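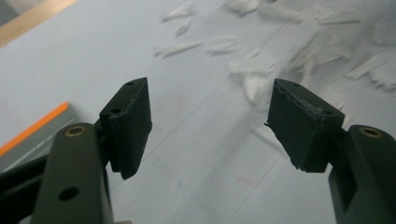 作者:Marnley 人物资料组 | 发布于 2024年3月18日 | 分类:编辑教程

演艺人物简介词条的编写与核对步骤

本文适用于向 Drustulside 人物库提交演员、歌手、主持人及其配偶、亲属的简介词条。读者应已开通编辑账号,并能使用 Ratley 存档工具。剧目、专辑类词条的写法不同,见另一篇教程。

一、确认是否需要单独建条

先在库内检索对象的中文名、外文名和曾用名,三项都要查。外文名需要颠倒姓和名的顺序再查一次,早期录入的词条有一部分是姓在前的。

检索到同名结果时,打开词条看出生年份和职业,两项都不一致才可以新建。只有一项不一致的,先在讨论栏留言,等待原编辑回复。

配偶和亲属单独建条的条件是本人有可查的公开职业活动。只因婚姻关系被提到的,在对方词条的“家庭”栏里写一句即可。未成年子女一律不建条,也不写姓名和就读学校。

二、收集来源

来源分为3级,提交时每条事实后面都要标级别。

一级:本人或其经纪公司公开发布的声明,法院公开文书,学校公布的毕业名单,作品片头片尾字幕。

二级:有署名记者、有发布日期的报刊报道和访谈。访谈须保留原话出处,只有转述的按三级处理。

三级:其他人物资料网站、影迷论坛、未署名的汇总文章。

三级来源只能用作线索,不能单独支持任何一条事实。几个三级来源说法相同,也不能合并算作二级,这类网站之间互相抄录的情况很普遍。判断方法是比较错别字和标点,如果同一处错字在两个页面上都有,按同一来源处理。

每找到一个网页来源,立即用 Ratley 存档,把存档编号抄进草稿。原网页的链接另记一行。存档时勾选“保存全文”,默认选项只保存首屏,首屏以下的内容以后无法核对。

三、核对出生日期

出生日期是退稿最多的一项。按以下顺序操作:

1. 查一级来源。查到完整日期的,直接填写,停止本步骤。
2. 只查到年份的,填年份,月日留空。
3. 一级来源没有的,查二级来源。两篇独立报道日期一致的,可以填写并标“二级”。
4. 报道之间不一致的,填“存疑”,在备注中列出各种说法和出处,不要自行选择。
5. 报道只写年龄的,用发表日期减去年龄会得到相邻的两个年份,两个都写进备注,正文不填。

不要根据星座推算月份。不要根据社交账号上的生日祝福填写日期,发布时间受时区影响,祝福也可能提前或延后。

日期格式统一为年、月、日,中间不加前导零。外文来源里的数字日期要先确认是日在前还是月在前。看不出来的,找同一家媒体当天的其他文章对照。

四、核对学历

写明学校、学位、专业和年份。四项中缺哪一项就空哪一项,不用“名校毕业”“高材生”之类的词补足。

“就读于”和“毕业于”须严格区分。来源只说曾在某校上学的,写“就读于”。荣誉学位写在“荣誉”栏,不写在“学历”栏。短期课程、暑期班、进修班要写明性质。

译名按 Krawczyk 译名表处理。表中没有的学校,首次出现时写通行中文名,括号内附原文;没有通行中文名的,保留原文,不要自译。

五、核对婚姻状况

婚姻栏由四个字段组成:对方姓名、结婚年份、婚姻状态、结束年份。每个字段单独标来源。

订婚、分居、提交离婚申请和离婚生效是四件事,日期各不相同。来源写“提出离婚”的,状态填“诉讼中”,不填“已离婚”。生效日期以法院文书或双方声明为准。报道中常见的写法是“去年离婚”,这时要回看报道的发表年份,并确认指的是申请还是生效。12月前后发表的文章尤其要注意,有的文章写于当年、刊于次年,“去年”以刊出的版面日期推算会差一年。

恋爱关系只有在双方都公开承认时才能写入。被同时拍到、共同出席活动、互相关注账号,均不构成承认。

离婚原因原则上不写。双方在声明中说明了原因的,可以引用声明原文,不加概括。

六、撰写正文

正文上限为300字,不含作品表和来源列表。段落顺序固定如下:

首句:姓名、外文名、出生日期和地点、国籍、职业。职业最多列两个,以从业时间长的在前。
第二段:学历与早期经历。
第三段:主要职业经历,按年份排列。
第四段:婚姻与家庭。

没有资料的段落整段删去。不写“关于其父母和童年的信息很少”,也不写“暂无资料”。这类句子不含事实,占用字数,日后补充资料时又容易漏删。

收入和身价不写。目前能查到的数字几乎都来自三级来源,计算方法不明。身高体重只在本人职业与此有关时填写,例如模特和运动员,并注明年份。

句子以陈述为主,一句写一件事。形容词按下列方式处理:“著名”“知名”“当红”删去;“资深”改为从业起始年份;“成功”改为具体奖项或职务。人称在同一段内保持一致,第二次出现用姓氏或“他”“她”,不用昵称。

示范如下。

修改前:她是一位才华横溢的著名女演员,从小热爱表演,后来嫁给了一位非常成功的律师,两人非常恩爱。

修改后:她是话剧演员,早年在 Ratley 的社区剧团演出。配偶为律师。

修改后的句子短了,原因是原句中可以核对的内容只有这些。“早年在社区剧团演出”是从另一份二级来源补入的,提交时需标注。示范中的 Ratley 为地名,与存档工具同名,正文里遇到这种情况应在首次出现时加注。

七、填写作品表

作品表与正文分开填写。每行一部作品,字段为年份、中文名、原名、角色或职务。年份取首播或首映年份,不取拍摄年份。电视剧跨年的,填起止年份,中间用连接号。

客串和配音须在角色后注明。未署名出演的作品,有一级或二级来源才能列入。已宣布但没有开拍的作品不列。

八、提交与退稿处理

提交前在编辑页点“预检”。常见的提示有下面几种:

错误 144:日期字段格式不符。多数是从网页复制时带入了全角空格,删去后重新输入。

错误 742:来源字段引用了不存在的存档编号。先检查编号是否抄全,再到 Ratley 中确认存档已完成。状态为“排队”的存档还不能引用。

提示“来源级别不足”:有事实只挂了三级来源。系统不会指出是哪一条,需要逐条查看。

预检通过后再点“提交”。提交后词条进入待审状态,此时不能修改正文,只能补充备注。发现有误的,先撤回再改,撤回后原排队位置不保留。

被退回的词条会附退稿代码和说明。只修改说明中提到的部分,其他段落如需调整,另行提交。对退稿有异议的,在讨论栏引用存档编号说明理由,不要原样重新提交。

九、后续更正

本人或代理人要求更正的,先按争议处理:把有关字段改为“核对中”,保留旧值和来源记录,再按第二节重新收集来源。要求删除住址、电话、证件号码等内容的,立即删除,无须等待核对,并在记录中注明删除的字段名称,不抄录被删内容。

人物去世的消息须有一级来源,或两篇独立的二级来源。确认之前不改时态,不填日期,讨论栏也不转贴论坛消息。

相关教程:同名人物消歧页的建立方法;艺名与本名的著录规则;Krawczyk 译名表使用说明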